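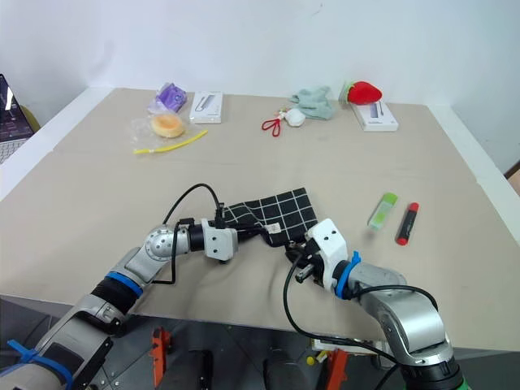

Parmont photography society opens its autumn show

A photography competition run by the Parmont society drew 584 entries this year, its highest total so far, and 56 of the prints are now on show at the Stistgate gallery in Brotley.

The theme was "Edges". Entrants were asked to send in one colour and one black and white picture, taken since last September, with no limit on the kind of camera used.

First prize of £200 went to Angelica Ambrosio for a view of the harbour wall at low tide, shot on film and printed by hand. She said she had gone back to the same spot on several mornings before the light was right.

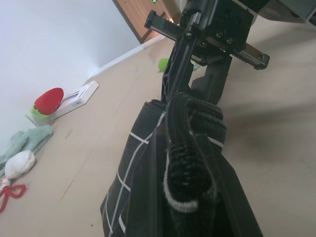 Black fabric with a pattern of thin white lines

The judges said many entries were let down by heavy editing – skies in particular – and that the strongest prints were often the simplest. They gave special mention to a set of market portraits by a member of the Stojanovska camera club. 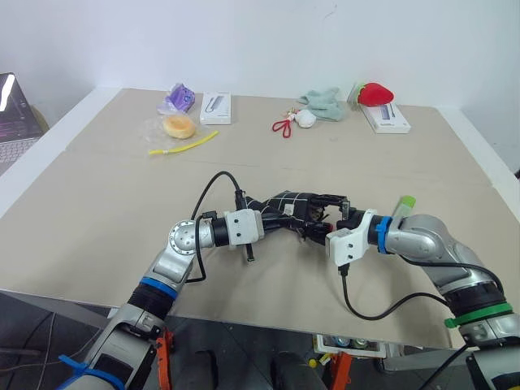
Prints can be bought from the front desk, framed or unframed, and half of each sale goes towards new darkroom equipment. Entry is free. The gallery is closed over lunch.

Posted 08/11/2020

12 shares | 4 comments

Jill T: Went yesterday. The harbour one is much better in person.

mossbank: Is there parking at Stistgate now?

Jill T: Only on the street, I think.

R. Dunne: Good to see film winning for once.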